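Notebook, Dukix student robotics project
21 May 2019
Entry: clearing the table, bowl first

Good session, long entry. I want to get all of it down before the details go fuzzy, and I know two of you are going to ask me about the bowl numbers anyway.

Where we stood at the start: the task for the July showcase is still "clear the table after a meal." Bowl, plate, spoon, fork. The arms have to pick up each item and put it where it belongs with no one touching anything. We named the run script Trenska back when it only opened and closed the gripper, and the name has stuck even though it now does the whole sequence. The checker that scores a run afterward is Fandum. If you're new to this notebook, those two names are going to show up a lot.

We settled on folding tables for this, on purpose. The showcase tables will be folding ones too, and I'd much rather find out now what a slightly bouncy top does to a grasp than find out in July. Put a level on the top before you start, write down what it says, and don't trust what the last person wrote!

First job was the approach from above. The bowl is the item I've been most excited about and also the one that has beaten us the most. A rim is thin, it's curved, and if you come at it with both fingers on the same side you just push the whole thing across the table. So the plan is to stop over the middle, look, pick a point on the rim, then move out to it.

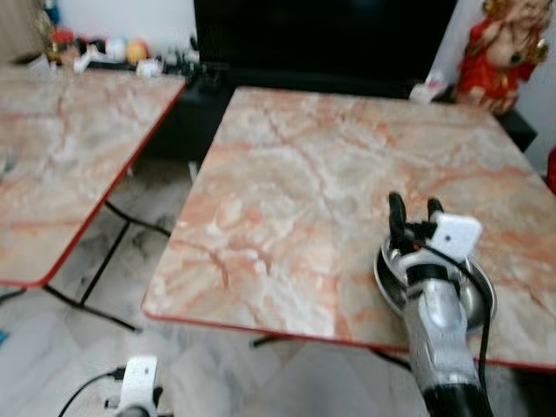
Gripper over the center of the bowl, right-hand table.

The stop over the center is new in this version of Trenska. Old version went straight for the rim from the rest position, and any error in the bowl's location turned into a bad grasp. With the stop, the wrist camera gets a second look from close up and the target gets corrected before the fingers go anywhere near the metal. It costs us 2 seconds a run. I think that's a bargain and I will argue for it at the next meeting.

Numbers for the bowl, all from the practice log up to today: 387 attempts logged, 300 scored as a pass by Fandum. I went through the misses in the log over lunch. The biggest pile is "rim target picked on the far side of a bright reflection." Steel is shiny, the lamp shows up in it as a white blob, and the edge finder loves that blob. The second pile is plain reach trouble, where the chosen point on the rim makes the elbow fold up too tight. The rest are one-offs, including one where I had left the script pointed at yesterday's table height (my fault, sorry, fixed).

Things I changed in Trenska:

- Rim target now has to be at least a finger's width away from any patch brighter than the cutoff. Cutoff is 92 percent of full white. I tried going lower and it started throwing out good rim too.
- If two targets score the same, take the one nearer the arm. Simple, should have been there from the beginning.
- Fingers open wider on the way down and close to half before the final move. Less chance of clipping the rim.
- Log line now prints the chosen side of the rim in words ("left", "right", "near", "far") so we can read it without opening the plot.

Next was the layout with cutlery beside the bowl, which is the closest thing we have to a real place setting. Spoon and fork go side by side on a diagonal, to the right of the bowl. The diagonal matters. When we laid them out square to the table edge the detector did great, and then it fell over completely the first time a fork was turned. Nobody sets a fork down perfectly straight after dinner, so diagonal is the standard from now on.

The worry with this layout is crowding. If the rim target lands on the right side, the open fingers come down near the spoon. I added a keep-out strip around each piece of cutlery and then spent a happy hour watching the plotted targets hop around as I nudged the fork. It picks the right rim more than I expected it to, even with the strip in place. I'd like to know if that's the strip being too thin or the new "nearer the arm" tie-break pulling it over. My bet is the tie-break. Ryu (the simulator, for the newer folks) can settle it, I just need to put the same layout in and run it with the rule off.
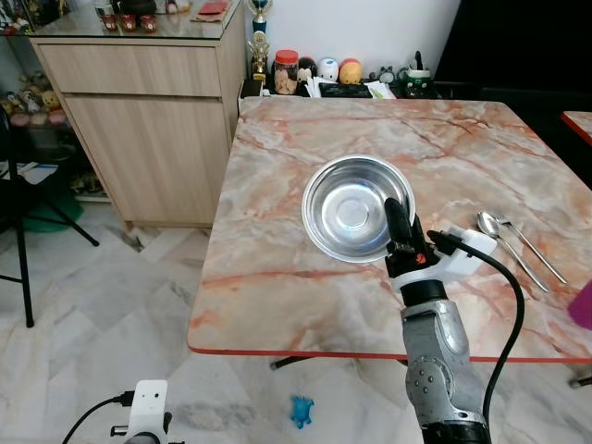 Bowl on plate

This is the part I was really looking forward to. So far the bowl has always sat flat on the table. For the showcase it may come stacked on its plate, and the rules let the judges decide how it's stacked. So: bowl inside the larger plate, both stainless steel, and the bowl allowed to sit at a tilt.

Three headaches right away. One, steel on steel, so the edge finder sees two rims and has to say which one belongs to the bowl. Two, the tilt means one side of the rim is higher, and our fixed descent height is no good anymore. Three, if the fingers go down too far outside the bowl they touch the plate and the whole stack starts to slide.

For the two rims I'm using size. The plate's rim is the wider curve, so fit both, sort them, keep the small one. Crude, but I like it, and it takes hardly any code. For the tilt I want to read the height at the target point and descend to that, plus a small margin. I'm also trying a start position above and just behind the bowl in place of dead center, to see if the near rim reads more clearly from there.
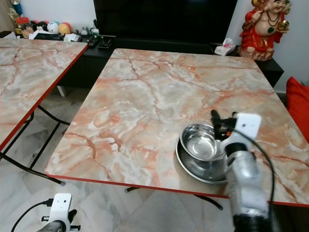 Why not just pick up the plate and the bowl together?
The rules score each item on its own, and a stack lifted by the plate counts as one item. We'd lose the bowl points every time, and the plate is too heavy to hold by one edge with the bowl still in it.

Left to do, in the order I'd like to do it:

- Run the cutlery layout in Ryu with the tie-break off and save both target plots.
- Make Fandum report the bowl and plate separately. Right now it lumps them.
- Measure the tilt reading against a real ruler at four spots on the rim.
- Second arm: still parked in all of the above. I want it to take the spoon and fork while the first arm does the bowl, but only after the bowl-on-plate grasp is steady.
- Print new labels for the cables. The old ones have faded so much I was guessing.

Logs are in the shared folder under Trenska, bowl subfolder. I left the old rim picker in the code, commented out, in case anyone wants to compare. Please do, I'd love a second opinion on that 92!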